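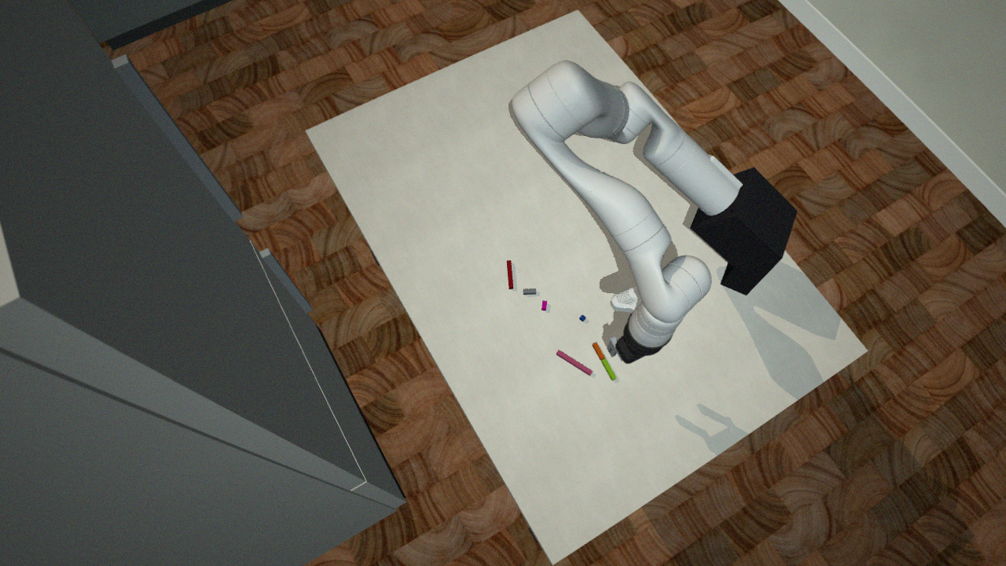
Rehearsing the small-parts job: the Linari simulation kit

Small-parts handling is among the harder tasks to prepare for on a real bench. Pieces roll away, fingers collide with the work surface, and an hour is lost each time the layout has to be put back by hand. The Linari kit, supplied by Nolard as a yearly service, moves that stage of the work on to a computer. The customer receives a set of ready-made rooms, a jointed white arm on a black base, and a library of 1084 objects that may be placed within the arm's reach.

The rendered view at the head of this article is typical of the sorting exercises. Short blocks and longer sticks in several colours are spread on a pale mat, and the gripper has been brought down close to an orange stick and a lime green one lying end to end. Such a layout is a fair test of planning software. The two sticks form a single diagonal line, and a program that relies on outline alone may treat them as one object. A tiny navy blue cube near by presents the opposite difficulty.

Installation

The service was reviewed over a period of weeks on an ordinary office workstation. Installation took most of a Wednesday morning, the greater part of which was spent on licence registration. The written guide is clear, although its chapter on lighting refers to menus that have since been renamed.

The standard package contains 50 prepared layouts. Each may be altered by hand or shuffled automatically, and the results of every attempt are written to a plain table that opens in any spreadsheet. In our trial of 300 attempts on one sorting layout, the arm completed 239 without a dropped or misplaced piece. Most of the failures involved the smallest objects.

Rooms and surfaces

Floors, walls and furniture are supplied as separate items. The wood-block floor is convincing, with growth rings visible on many of the blocks, and shadows fall softly across the mat. Cabinets are plainer. Purchasers who require a close match to their own premises may order a custom room from Brendov, the studio responsible for the artwork, at additional cost.

Support

Questions are handled by Jayawardena, Nolard's appointed service partner, on weekdays from 8 a.m. Replies to our three enquiries arrived within one working day. Telephone support is reserved for holders of the extended licence, and training sessions for new users resume in August.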